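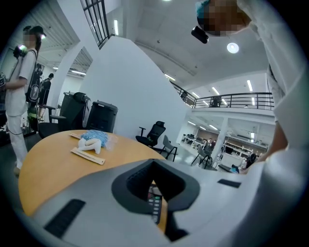

The round table, with the bag and the two sticks still on it.

We are giving up the front room at the end of the month, so I have been going through the furniture to decide what comes along. The round table was the first thing on my list. I bought it in April for $60 from Baltasar Arroyo, who was closing his shop in Wasness and wanted it out of the way. He threw in a tin of wax I haven't opened.

It has a light wooden top with an orange tone to it. I like that it's round. You can stand anywhere along it and reach the middle, and people don't bump their hips on corners when they pass. The downside is that it collects things. There was a plastic bag with something blue in it, a crumpled white thing and a couple of flat wooden sticks, and that was a good day.

The chairs are harder. The black mesh one is comfortable enough for a whole afternoon. The gray ones are fine for a short meeting, and Itziar Sotomayor has asked for one of them for her desk at home. I said she could have two.

The black bins on wheels are coming with us. They roll well, and I plan to pack the small stuff straight into them and skip the cardboard boxes.

The new place is 28 square meters, smaller than what we have now. I measured the doorway twice and the table should go through on its side. If it doesn't, I'll take the legs off. I still need to find out what size wrench the bolts take.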